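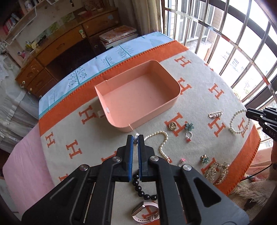 Wiremu Costigan objected, on reading the first draft, that the report treated every worn blanket as a damaged one, and that a household will often keep using a blanket for years after its edge has started to fray. The wording of Section 2 was changed to reflect this remark. The remaining sections stand as submitted in May.

## 1. Purpose

The project studied how the edges of household blankets wear, and which edge finishes can be repaired at home with ordinary tools. It was carried out at the Ronwood textile workshop under the supervision of Hidayah Lumenta.

## 2. Material

Residents of the Ronwood district lent 20 blankets in regular use. A blanket was recorded as "worn" when the edge had lost thread, and as "damaged" only when the cloth behind the edge had begun to open. Three finishes were found: folded hem, bound edge, and blanket stitch. The last is often worked along a band of contrasting color, as on the wide orange band of the blanket shown at the head of this report.

## 3. Method

Sample strips were cut from 350 g wool cloth and finished by hand in Keso thread. Each strip was drawn 1,000 times over a rounded wooden rail, then inspected under a hand lens. Stitches were set 10 mm apart. Two strips were discarded after the rail was found to have a rough spot — the rail was sanded and the strips were replaced.

## 4. Results

The folded hem wore first at the fold, where the cloth itself thinned. The bound edge held its shape longest, but once the binding split, a full side had to be replaced. Blanket stitch lost single loops early. These could be reworked one at a time, and the cloth beneath remained sound in all strips.

Corners were the weak point in every finish. The strip test did not include corners, and this is the main limit of the study.

## 5. Recommendations

Loose loops should be secured before the next wash. Replacement thread should match the weight of the original; color is a matter of choice. A later group may wish to repeat the test with cotton and blended cloth, and with a mitered corner on each sample.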